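Skaltel Suturing Study: Bench Inspection Checklist
Site: Tostden Laboratory
Date: 2023-06-12

1. Instruments
Jaws, pivot pins and wrist joints checked before each run. Result: pass.
Comment: Log any play in the wrist under the instrument number. 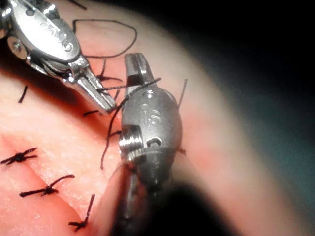
Thread is to be cut to length before the run starts. Replace the thread if it catches in a joint twice.

2. Loose thread
Slack kept clear of finished stitches. Result: pass with comment.
Comment: Long loops slow the Yensuk planner. Operators should shorten the starting length.

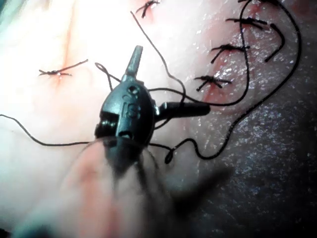
Item 2. Interrupted stitches with loose thread on the tissue.

3. Force limit
Pull on the thread held under the study limit. Result: pass.
Comment: 622 of 743 logged pulls were reviewed. The rest are due in August.

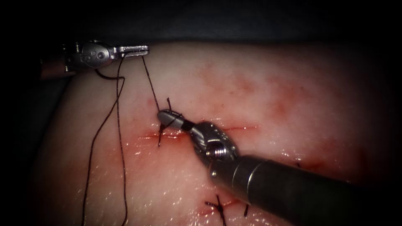
4. Knot tying
Both instruments stay in view of the wrist camera while a knot is formed. Result: open.
Comment: Repeat 20 knots with the Clamari controller and attach the logs.

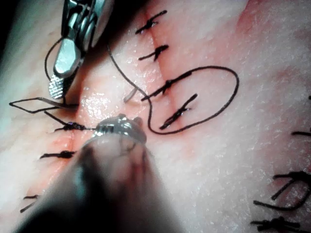

Item 4. Two instruments at the lower-left incision.

5. Sharps
Needles returned and signed for. Result: pass.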